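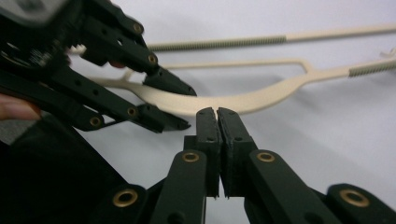
Tornider Handheld Gripper Pair
Good practice guide, inspection card and spares included

Product code: TOR-HG-92
Sold as: matched pair, left and right
Availability: in stock, ships from our Girnau workshop

Overview

We love this tool. The Tornider pair puts a parallel-opening gripper in each hand, so you can work through a two-handed task at the bench with the same fingers your robot cell will use later. Pick the part up, turn it, pass it across, set it down, and find out what your fingertips can and can't reach before you write a line of motion code!

It comes with something we're even more excited about, which is the Nerau bench rules. They started as a page taped to the wall in our shop and have grown into a proper working standard for handling light, springy and awkward parts with two grippers. Every pair ships with the printed booklet, and you're welcome to copy it for your own team.

What's in the box

Left and right handheld grippers
One set of spare jaw pads per gripper
Pivot eyelets, bag of spares
Hex key and pin punch
Nerau bench rules, printed booklet
Yousafzai inspection card, write-on, wipe-clean

The Nerau bench rules, short version

Before you start
Open and close each gripper fully, empty, and feel for grit or a tight spot. Check that both pads meet evenly along the seam. A gap at the tips with contact at the base means the pads need reseating. Wipe the bench down and clear off anything the task doesn't need. A plain, pale work surface makes small parts and dropped hardware much easier to find.

Approach
One gripper leads and the other supports. Decide which before you move. The leading gripper goes in open, with one finger on each side of the part, and stops there. The supporting gripper comes in from a different direction with its pads closed and opens only when it's close to its grip point. Keep the linkages of the two tools from crossing.

Grip points
Choose plain, solid sections. Never close on a coil spring. The pads can catch between the turns, and a spring that has been squeezed sideways may not sit straight again. Thin loops and hooks are also off limits as primary grips, though you can steady them with an open finger. On long slender parts, mark the grip points on your drawing so everyone at the bench uses the same ones.

Handover
Both grippers hold for a slow count of 2 before the first one lets go. This is the rule people skip most, and it's the one that will save you the most parts. Say "mine" out loud when two people are sharing the task. It feels silly for a morning and then you won't work without it.

Hands
Fingers stay on the grip and behind the housing. Don't reach forward to nudge a part with your free fingertip while the jaws are open. Long sleeves get rolled, rings come off. The links have pinch points at every pivot, on both sides of the frame.

After the job
Jaws closed, pads wiped with a dry lint-free cloth, tools back in the tray. Record anything odd on the Yousafzai card, even if it seems to have gone away.

Inspection and replacement

Pivots and eyelets: look them over every 1000 cycles. Brass eyelets should sit flush with no visible side play. Replace in pairs.
Jaw pads: replace when the matte surface has gone shiny at the tip.
Screws: check for looseness at the start of each week. Snug, don't crank.
If a gripper is dropped, it comes out of use until all 3 lines above have been checked and initialed.

Using the rules alongside your own

The booklet covers handheld work only. Once the same grippers go onto a powered arm you need a full risk assessment for that cell, under whatever machinery rules apply where you are. Plenty of customers keep our grip point and handover pages as an attachment to their cell procedure, and they fit in nicely there.

From the workshop

Ehsan Kiani wrote most of the current booklet and rewrote the handover section in March after a long run of very helpful letters from users. "I'd been telling people to hand over quickly and smoothly," he says. "Slow turned out to be so much better. I was thrilled to be wrong." Please keep sending him your notes, he reads them all.

Related items

Tornider spare pad set, soft
Tornider spare pad set, firm
Tornider storage tray, double
Yousafzai inspection cards, refill pack
Nerau bench rules, wall chart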